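Open-day review: the flower-sorting station at Alvarado

Cookie notice: This site stores cookies to remember your reading preferences. Accept all | Manage settings

I went to the Alvarado open day with one purchase question in mind: can a general-purpose arm and a plain two-finger gripper handle light, irregular stock without custom tooling? The flower table was the closest thing to an answer on the floor. The stock was artificial red roses and pale blue hydrangeas, to be picked up and placed in a white plastic basket. 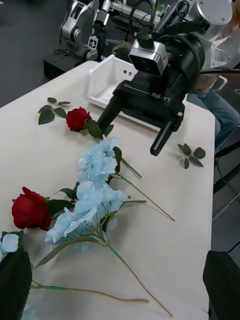
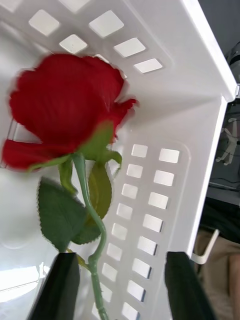 Artificial stems, two black fingers.

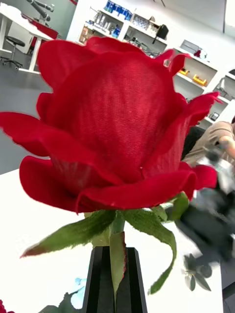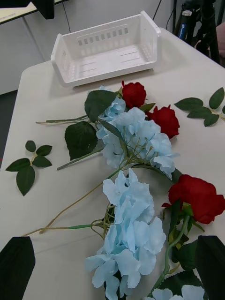 Reviewed for Vondley Bench Notes
Filed under: Handling and Grippers
January 31, 2024

The black gripper body facing me carried the marking RB-Y1. The handling software on top of it is Gimusa, supplied by Ustusum, and it is the part under review. I had 85 minutes at the station and logged 11 complete pick cycles.

Grasping. The fingers are blunt blocks, and they take the rose by the stem, leaving the bloom free. This is the correct choice for the item. A fabric head deforms under very little load and gives a poor reference for position. A stem is narrow but predictable. Gimusa closed on the stem at the first attempt in most of my logged cycles. The misses came where stems crossed.

Separation. Hydrangeas are the harder case. The heads are wide, the stalks are long, and two of them lying together read as one blue mass. The software twice chose a grasp point that belonged to the neighboring stem. It recovered both times, slowly. Loose leaf sprigs on the tabletop were ignored, and there is a setting for this – the default is to ignore anything without a bloom.

Placement. The basket has a low front, which helps. Release was clean, but orientation inside the basket was not controlled. For display packing that would be a fault. For bulk sorting it makes no difference.

Setup. The handout lists 1020 training grasps for the rose profile and 3037 for the full flower set. I could not check either figure. Adding a new item takes a supervised session at the table, and the operator interface for this is plain and readable. The menus are too deep. Changing the closing force takes four screens, and the value is shown without units.

Lighting. The room was bright and the white table threw back a lot of light. I asked for a run with the blinds down and was told the schedule did not allow it, so I have no data for dim conditions.

Noise was acceptable at normal speaking distance. Cycle time was slower than a person by a wide margin, and the exhibitor did not claim otherwise.

I would consider Gimusa for mixed light goods at low volume, provided the items arrive spread out. I would not buy it for tangled stock in the current release. Ustusum has an update planned for September that is meant to address crossed stems, and I have asked for a repeat session on the same flowers when it ships.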